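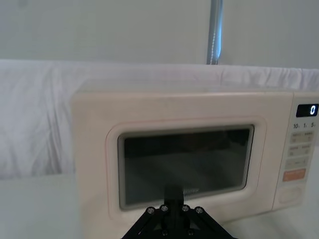 Delyth Vaughan wrote to us the morning after the open day to say that she had expected a fast robot and got a careful one, and that on the whole she would sooner have the careful one in her mother's kitchen. She also asked why we had picked a microwave when a kettle gets used more often. We have replied to her, and her point comes up again further down.

Haruna project: report to the Bornard fund on the second period

1. What was promised
The plan for this period had one public event in it, to be held at our workshop in Dretlow in March. We were to show the arm working on an ordinary kitchen appliance in front of people who might one day live with such a thing, and to write down what they said. The event took place as planned. The sensor work in the same part of the plan is behind, and section 5 covers it.

2. The day
Doors opened at 10 in the morning and we closed at 4. We had 28 visitors, most of them from the sheltered housing scheme and the two care agencies we wrote to in the winter. Nnamdi Okafor ran the arm from the side bench and I did the talking. People came in small groups and each group saw the same three tasks: opening the microwave by its release button, setting a time and starting it, and closing the door again.

We kept the pace slow on purpose. The arm stops short of the oven, takes another look, and then moves in. Several people thought it had got stuck at that point, and we should have said beforehand that the pause is part of the routine. By the afternoon Nnamdi was telling each group as they sat down, and the remarks about it stopped.

3. How the tasks went
Opening the door was the most dependable of the three. The release is a large oval button low on the front of the oven, and the arm has a generous area to aim for. It missed twice all day, both times in the first group, after the table had been nudged. We fixed the table in place over lunch and should have done so earlier.

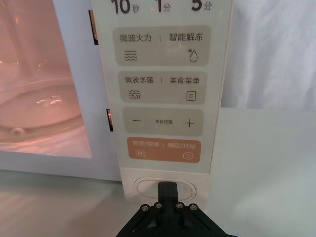
Starting the oven was harder. The time and start controls are flat pads placed close together, with pause and start sharing one orange pad, and a finger that lands a little to the left does the opposite of what was asked. It happened in front of visitors more than once. We let the arm try again without helping it, and people seemed to like seeing that. The labels are in Chinese, which made no difference to the arm but did mean we had to tell visitors what each pad was for. A printed sheet would have done it, and we will have one next time.

Closing the door was mixed. The arm comes round to the side of the door and pushes it home. If it starts too near the hinge there isn't enough push and the latch doesn't catch. Nnamdi has since changed the starting point in Zusinel, our control software, and it is better, though we haven't yet run it enough to give you a figure.

4. What visitors said
We asked everyone the same few things at the end and wrote the answers down by hand. Most wanted to know what happens if a person reaches in while the arm is moving. The arm stops if it meets resistance, but people wanted to see it stop, and next time we will show them. There were complaints about noise — the cooling fan in the control box, not the arm. Two people with poor grip said that the button was the part they could already manage, and that lifting out a hot dish was what they dreaded. We had not given that enough weight, and it has changed the order of work below.

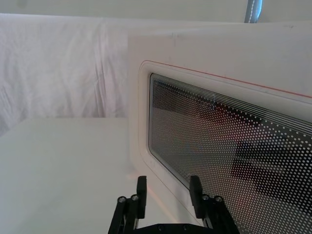
Can the arm take a hot dish out of the oven yet?

It can't. The gripper can hold a light plate on a flat table, but we have not tried it inside an oven or with anything hot in it, and we would want softer pads on the fingers before we did.

5. Money and time
The open day cost less than the £1000 set aside for it, mainly as the hall chairs were lent to us. We would like to put what is left towards the finger pads, if the fund agrees. The sensor work is 9 weeks behind owing to a late delivery. The parts are now here and fitted, and testing has begun.

6. Next period
Lifting a dish moves ahead of the work on cupboard doors. We will also borrow a kettle and try it, as Delyth Vaughan suggested, though only on the bench for now and without water. A second open day is in the plan and we would hold it in the same room — the light is good and people could park. Nnamdi will send the handwritten answers separately once the names have been taken off them.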